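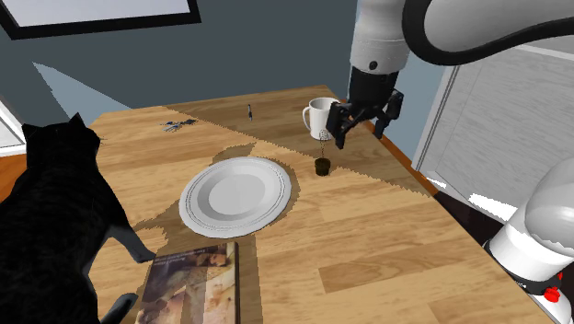 Can you buy a robot yet that will clear up after tea without someone standing over it?
Not for any money I've got, and the ones I've seen demonstrated still want a person within reach of the off switch.

Posted by Baritz, Sep 6, 2020

That's my own question up there and my own answer, so feel free to pull both apart. I've been reading up on this since my back went and bending down to the dishwasher became an event. I'm not after a butler! I just want something that can take a cup to the sink, fish the teabag out first and put it in the caddy, and not send a plate flying on the way. Is anyone here living with anything that comes close? I've got up to 4000 pounds put by, and I'd rather spend it on this than on a new kitchen floor.

kettle_and_toast

I'd keep the money, Baritz. We've got a robot vacuum and a dishwasher and between them that's all the automation our house can stand. The vacuum is brilliant in the hall and hopeless in the kitchen (chair legs, mostly, and once a shoelace, which took me half an hour with the nail scissors). Cups and plates are another league. You have to know how hard to hold them, and whether there's anything left inside.

Boonyarit

Bit gloomy, that. I work in a shop that packs ceramics and we've had an arm on the packing bench since last November. It picks mugs off a tray and puts them in boxes, all day, and it breaks fewer than I do. So the holding part is sorted as far as I'm concerned. I was dead against it at first, and now I get cross when it's down for servicing.

kettle_and_toast

But your mugs are all the same mug, aren't they? And empty? And on a tray somebody has set out for it? My table has post on it, keys, a book lying open, half a biscuit. I'd love to see your arm cope with that lot on a Monday morning.

Boonyarit

Fair point about the tray. It does stop dead if one's facing the wrong way, and then it beeps until I go over and turn it round. Still, that's a programming job and it'll get done. We were told it would never manage handles at all, and it does handles.

Bumico

Teabags are a horrible thing to ask of a machine, if you think about it. The string's floppy, the bag swings about, it drips, and every brand's a different shape. I spent years putting in bottling lines and anything floppy was where we lost our weekends. Labels, shrink wrap, bits of string, all of it. Give me a steel part any day. I'd say a machine will carry your plate long before it can be trusted with the teabag, and I'd be happy to be wrong.

Esenlow

Has anybody mentioned pets? Ours gets up on the table whenever there's a chance of butter, and she will not shift for me, never mind for an arm. I wouldn't leave the two of them alone together. I'd want it to stop the second she put a paw near it, and then I suppose it would be stopped most of the day, so I'd be doing the washing up anyway.

Boonyarit

Ours slows right down if you walk up to it. I don't know what it would make of a cat though, and I'm not volunteering mine to find out.

Baritz

Well, that's cheered me up no end. Bumico, would you say the same if I gave up on the teabags and just wanted plates moved? Same size plates, same table, nothing else on it. I could live with clearing the rest myself if it saved me the bending.

Bumico

Plates only, I'd give it a maybe. The trouble is picking up a flat plate off a flat table, as you need to get something under the rim. People slide it to the edge without thinking. And then it's got to load the dishwasher, which is down low, and everyone's racks are different. You'd spend your savings and still be bending.

kettle_and_toast

Raise the dishwasher! My sister-in-law had hers put in at waist height, on top of a drawer unit. It cost her a fraction of your budget and it doesn't beep at anybody.

Esenlow

Oh, that's a good idea. Ours is 6 years old and due for replacing, so I might look into that myself.

Baritz

I hadn't thought of that at all. I'll measure up tonight. I'm still keeping an eye on the arms though, Boonyarit, so let us know if yours ever learns to turn its own mugs round.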